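Gakden Cell Simulation — Scene Release Checklist
Checked by: Ustyna Kobzar
Second check: Hernán Restrepo
Date: 1/29/23
Applies to: tabletop pick scenes, wrist view

Mark each item OK, FIX or N/A. A scene with an open FIX does not go to the training queue.

1. Scene file and object list carry the same revision. OK
2. Gripper model matches the fingers fitted on the real cell. OK
Comment: Old finger model removed in September. Do not copy it back from the archive.
3. Joint limits and speed limits loaded from the cell settings, not typed in by hand. FIX
Comment: Wrist speed was typed in. Zakhar Panasiuk to reload and initial.
4. Collision shapes present on every object, including clear parts. OK
5. Finger force limit set for the lightest object on the list. OK
Comment: Limit is 9 N. Anyone raising it needs a second signature — same rule as on the real cell.
6. Stop command tested from the start pose and with the gripper low over the table. OK
7. Random seed written in the log. OK
Comment: Seed 53.
8. Table texture does not hide small objects or object edges. N/A for this release
Comment: Busy stone is allowed. Keep at least two plain surfaces in the set as well.
9. Wrist view checked with the gripper low. Fingers may cover part of an object, but its type must still be clear to the person labeling.

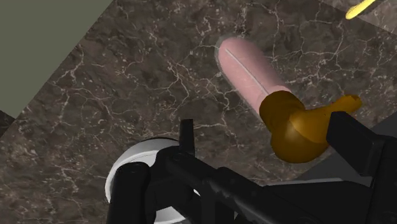
Item 9, wrist view. Pink bottle-like object with brown top, next to the block-shaped finger. Veined marble surface.

Comment: OK. Finger overlaps the spout-like arm near the tip. Label the whole object, including the clear outer shell.
10. Objects mostly hidden by the gripper are flagged in the label file. FIX
Comment: Flag missing for the white dish-like object. Halyna Holovko to add.

Result: HOLD, two items open (3 and 10). Recheck those two only, unless the scene file changes.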